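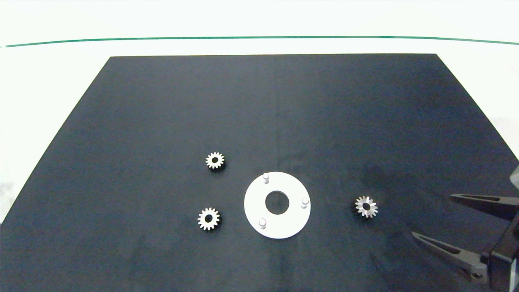 Carrier plate and the three spur gears on the bench mat.

From: Elīna Avotiņš
To: gearwork list
Date: 28 April 2023
Subject: Re: Planet carrier pegs binding after reassembly

Inese Liepiņa wrote:

> I have the Tombridge reduction stage apart for the second time and
> would like a sanity check before I put it back together. The three
> planets go onto the carrier pegs without force, and each one spins
> when it is the only gear fitted. With all three on and the sun gear
> in the middle, the stage turns for part of a revolution, gets stiff,
> then frees up again. The stiff place moves if I lift the gears off
> and put them back in a different order.
>
> The carrier is the white replacement plate from Drorkine. The gears
> are the original set. I cleaned everything and did not see a broken
> tooth. My first thought was to open up the gear bores slightly with
> a reamer. Is there any reason not to?
>
> Also, does anyone grease the pegs on this unit? The Harano sheet
> says to grease the teeth and is silent on the pegs.
>
> Inese

Please leave the reamer in the drawer for now. If each planet spins freely on its own peg, the bore fit is not your first suspect. Opening the bores adds radial play at all three stations, and the stiff place may then go away on the bench and come back as noise under load. You also can't put the metal back.

The symptom that matters is the stiff place moving when the gears change order. A fault in the housing or ring gear would tend to stay where it is. A fault in the carrier would stay with the carrier. When it follows the gears, I would look at the gears first, and at the combination of gear and peg second.

What I would do, in this order:

1. Mark everything. Put a dot of paint marker on one face of each gear, with a different color for each, and a matching dot on the carrier beside its peg. Put the dots on the flat of the gear, well inboard of the tooth roots. Until this is done, every reassembly is a new experiment and the results can't be compared.

2. Lay the parts out in the order they go on. I use a dark mat with the carrier in the middle, pegs up, and each gear beside the peg it belongs to. Two of the planets in my set look nearly identical and the third is noticeably brighter, so I at least can tell that one without a mark. I would not rely on it. A wipe with solvent can change how a gear looks and tells you nothing about its size.

3. Check for a raised edge at the bore. Run a fingernail across both faces. A small burr will hold the gear off the carrier face on one side, and it will tip slightly when its neighbors are in mesh. Alone on the peg it will still spin, so your single-gear test would not catch it. Remove a burr with a fine stone, flat on the face. Do not go into the bore.

4. Check that each gear seats fully. With the carrier flat on the bench, press each planet down and look across the faces from the side. They should all sit at the same height. If one sits high, swap it with its neighbor. If the height stays with the peg, the trouble is at the base of the peg, usually molding flash or a fillet that is too large. If it goes with the gear, return to step 3.

5. Turn the stage with only two planets fitted. Do this for each pair. A two-planet setup is not balanced and will feel a bit loose, but it should not bind. If one pair binds and the others do not, you have narrowed it down to two gears. If no pair binds and the full set does, suspect peg spacing.

On peg spacing: the replacement carriers are plastic, and I have seen 2 of them where a peg leaned. You can't judge it by looking straight down, where a short peg looks fine even when it is off. Measure over the outsides of the pegs with calipers, first close to the plate and then near the top, for each pair. All the readings at the base should agree, and the readings near the top should agree with those at the base. Note that the pegs are rounded at the end, so keep the jaws below the rounding. If the base readings agree and the top readings do not, a peg leans and the plate should go back to Drorkine. Do not try to bend it straight. Mine cracked at the root.

Check the plate for flatness as well. Set it on glass, pegs up, and press at several points on the rim. Any rocking means it is warped, and the pegs will not be parallel no matter how well they were made.

Also look at tooth damage again, with a loupe. A broken tooth is easy to see. A tooth with a rolled tip is not, and it will bind once per mesh cycle in much the way you describe. Clean the roots with a brass brush before looking, as packed grease at the root of a single tooth is enough to do it. I spent an evening on the old Rozīte stage chasing precisely this and the cause was a shred of lint.

On grease: I use a thin film on the pegs, put on with the end of a toothpick, and wipe off whatever is pushed up when the gear goes down. It must be a type that is safe for plastics. Check the label, and do not use anything with a solvent carrier on the white plate. The Harano sheet was written for the earlier carrier, which had steel pins, so I would not read much into what it leaves out. Assemble dry for all of the checks above. Grease hides light binding at hand speed and you will think you have fixed it.

When you write back, please give the caliper readings for all three peg pairs, base and top, and say which gear pair binds, if one does. The tooth count would help too. My drawing gives 53 for the ring, but it is for the earlier version and I have not confirmed that the later one is the same.

I have a spare carrier, unused, that measured good in June. If yours turns out to be bad I can mail it.

Elīna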